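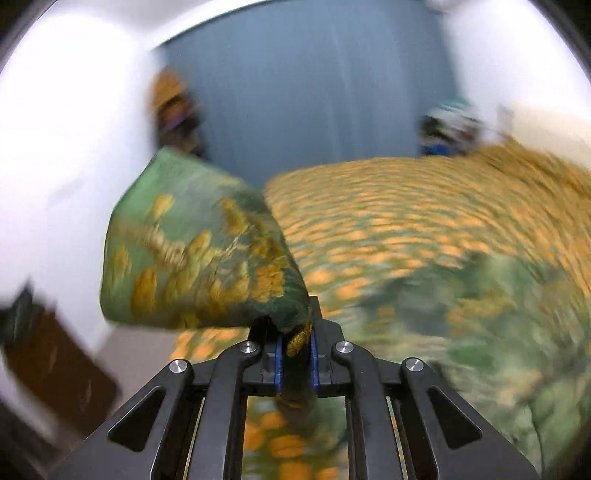
Parallel-jaw gripper with blue pads lifting patterned green fabric above a bed.

Newsroom / Company / Automation

Reading time: 2 min

Jiltico Changes Room Staff Duties at Chantharasri Serviced Apartments

Jiltico has completed the first stage of its textile handling program at Chantharasri, a serviced apartment operator with 431 units. The program covers garment folding and bed preparation, two tasks that room staff have until now done entirely by hand.

Staff record each task with hand-held parallel-jaw grippers. The recordings are used to train the folding controller in Grirside, Jiltico's software for fixed and mobile arms. By the end of January the training set held 3,412 accepted recordings. A recording is rejected if the fabric slips from the pads or if the operator changes grip more than the task sheet allows.

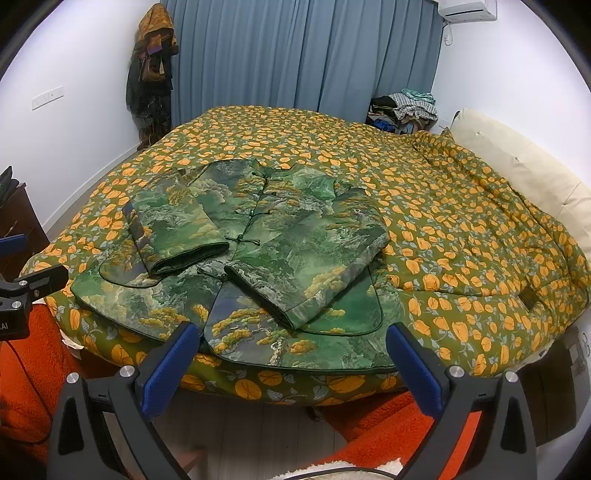 Garments with knotted closures and wide sleeves are handled under a separate task sheet. Sleeves are folded in before the body, and closures are kept out of the jaws. Patterned bedding is also recorded separately, as the controller must find the edge of a garment against a print of similar color.

"Edge detection on print over print is the slowest part of the work," said Montri Thongdee, head of handling systems at Jiltico. "We expect to retrain that module before the second stage."

Chantharasri has trained 44 employees on the grippers. Recording time is paid at the normal shift rate and is limited to two hours per shift. Job grades are unchanged. Final inspection of garments and rooms remains a staff duty.

"Wrist load was the main question from our teams," said Rattana Sriwong, operations manager at Chantharasri. "Shift plans now alternate recording with inspection."

Press contact: Wanpen Sukprasert, Jiltico | © Jiltico. All rights reserved. | Back to top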